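**Gudard 200 two-part epoxy floor coating** – sold by Cosura, page revised August

Gudard 200 is a solvent-free, two-part epoxy coating for indoor concrete floors. It is made for packing rooms, workshops, stock rooms and light assembly areas. The cured film is smooth and glossy. It is supplied as a base (Part A) and a hardener (Part B), measured out in the correct ratio. Do not split kits.

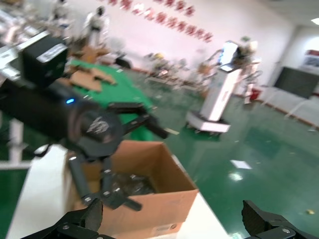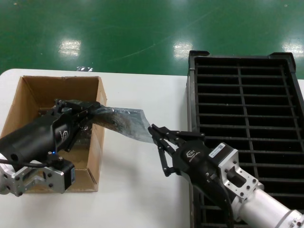
## Where it can be used

- New concrete, at least 28 days old
- Old concrete, ground or shot-blasted
- Existing epoxy, if sound and sanded to a dull finish

Gudard 200 is not suitable for asphalt, wood, glazed tile or any slab with rising damp. Outdoor use is not covered. Sunlight will yellow the film and dull the surface within one season.

## Colors

Green, mid gray, light gray and tile red. Color may differ slightly between batches, so order enough of one batch for the whole floor. The batch number is on the lid of Part A.

## Surface preparation

Grind the slab and vacuum twice. Oil stains must be cut out or treated with Salidano degreaser, then rinsed and left to dry overnight. Fill cracks and holes with Carrillo repair mortar. Sand the repairs flush before priming.

Very porous slabs need two coats of primer. If the primer has soaked in and left dull patches, prime those patches again before the first color coat.

## Mixing and application

Stir Part A alone for two minutes. Add all of Part B and mix for three minutes at low speed, scraping the sides and bottom. Pour the mix into a clean bucket and stir again. Leaving the mix in a full bucket shortens the working time sharply – pour it onto the floor in ribbons and spread it with a notched squeegee, then back-roll.

Two color coats are standard. The second goes on once the first can be walked on without marking.

## Pack sizes and coverage

| Pack | Coverage, one coat |
|---|---|
| Single kit | 200 sq ft |
| Five-kit pallet | 1,000 sq ft |
| Ten-kit pallet | 2,000 sq ft |

Coverage is for a primed, level slab. On rough concrete, expect about 955 sq ft from a five-kit pallet.

## Care

Sweep daily and mop with a neutral cleaner. Scuffs from rubber wheels and shoe soles normally come off with a white pad. Black pads scratch the gloss and should not be used. Put felt or nylon feet under table legs and shelving.

## Storage

Keep kits sealed, dry and above 50°F. Frozen hardener must be thrown away, even if it looks normal after thawing.

## Ordering and support

Orders and batch matching: Brisa Zavala, Cosura sales desk. Slab and moisture questions: Gumaro Becerra, technical desk. Pallet orders placed before noon on Thursday ship the following week.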